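Home Tickets Projects Wiki Log in

Open day demo: gripper closes short of the block on Bono
Project: Irnolix / Status: open, workaround in place
2 watching, 3 comments

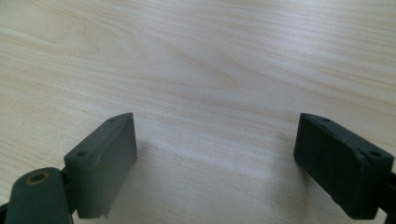 Bono ran at the Van Hecke open day all morning, and people loved it! The trouble started at 11, when the pick routine began stopping with the fingers open and reporting a good grip. No error, no retry, just a very confident arm carrying nothing to the bin. With the fingers parked wide over the bare table, I went looking at the tabletop first. There's a whitish glare right in the gap between the fingers, exactly where we ask visitors to put the block, and that made me suspect the block finder before the hardware.

Tried so far:

- Restarted the Skestia controller. Same fault on the second pick.
- Re-homed the gripper. Full travel both ways, smooth, sounds great.
- Set the close command to 100 percent by hand. Fingers met in the middle every time.
- Moved the drop spot toward the wall, away from the shine. Picks came back right away.

So the motor side looks fine to me. My guess is that the finder loses the block in the bright patch, falls back to the last width it saw, and the grip check passes it anyway. That second part bugs me more than the first.

Comment 1
Can you attach the log from the first bad pick? I want the width value before the close.

Comment 2
Attached. Width is the same on three bad picks in a row, so yes, stale value. Also, a kid in the front row asked why the robot was "pretending," which is the best bug report I've had all year.

Comment 3
Love it. I'll make the grip check read finger position instead of trusting the command. Please keep the drop spot by the wall for the afternoon group, and leave this open until we've tested under the same lights.

Like 11 Share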